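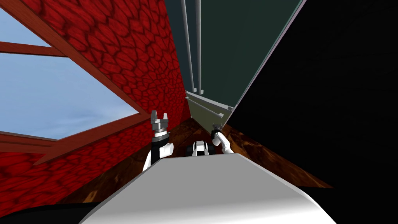 A window in a red patterned wall, with pale sky behind it.

Tilville should stop telling people what color to paint their rooms. The new rental code, dated 3 November 2019, asks landlords to use one of 17 approved shades between tenants, and every one of them is a kind of beige.

I rented on Sosari Street for years with dark red walls. Repainting cost me 30 dollars and a weekend when I left — a fair price for liking where I lived.

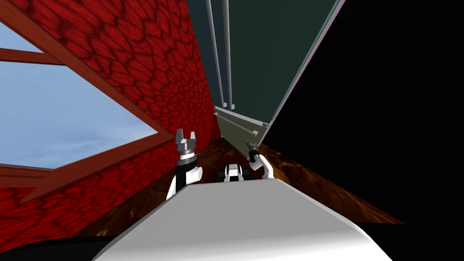 Gönül Duman, who wrote the code, says neutral rooms rent faster. Maybe they do. But a tenant lives in the place long after the showing is over, and the town has no business in that. Let the lease settle it.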